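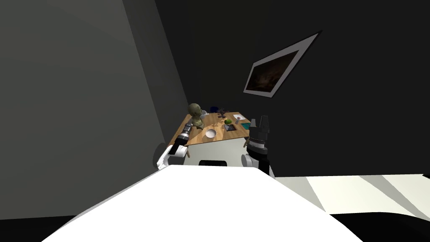
Slide 1: two arms at a small table, grey wall to the left (computer render)

Talk: Keeping a small town archive going
Irina Căpraru, Gristport local history evening, 19th January

Start with thanks to the hall. Say where the tea is. Questions at the end, but shout if you can't hear me.

I have looked after the Gristport papers for 7 winters. When I took over they were in the back room of the old Stoica bakery, in fruit boxes, next to an outside wall. The baker's family had kept them dry enough, more or less, and I want that said early on. People tend to blame whoever had the boxes last.

What we hold: rate books, school registers, the ferry company's letters, and 613 photographs. Most of the photographs have no names on the back. Read out the one that says "Auntie, cross" and wait for the laugh.

First job was listing. I used a plain notebook and then typed it up at home in the evenings. One line per item: number, what it is, date if known, which box. I did try to add a subject heading to each line and gave up in the second week. A short list that is finished can be used. Mine took until February, and people were ringing up with questions before I had got to the end of it.

Pause here. Drink water.

Second job was the damp. We moved the boxes to an inside wall and raised them off the floor on slats. Paper likes a steady room. The mistake I made was putting a heater on when it got cold and off when I went home, so the room went up and down all winter. The covers of two rate books have warped and I have not got them flat again.

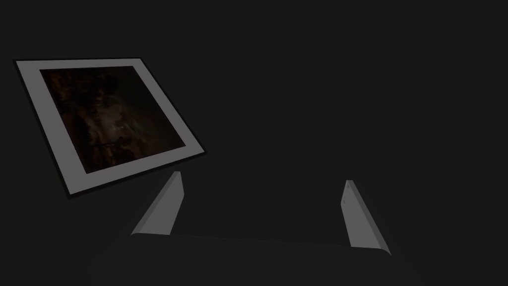 Third job, names. We hold an open table at the library and put out 66 photographs at a time, in clear sleeves, with a slip of paper beside each one. People write on the slip, never on the sleeve. If two people disagree we keep both slips. The Mevine regatta picture has five slips and they all say something different. I have my own view, which I will keep to myself tonight as both families are here.

Scanning - keep this bit short, I went on too long at Litum. Scan the fragile things first, then whatever gets asked for most. Keep one copy in another building. Give the file the same number as the item in the list.

Money. We spend it on boxes and sleeves. Folders can wait.

If time is short, skip the ferry letters. If there is time, read the one about the missing piano, second paragraph only.

Close by asking for school photographs from before the new building went up. We can copy them and hand them back the same day. My number is on the sheet by the door.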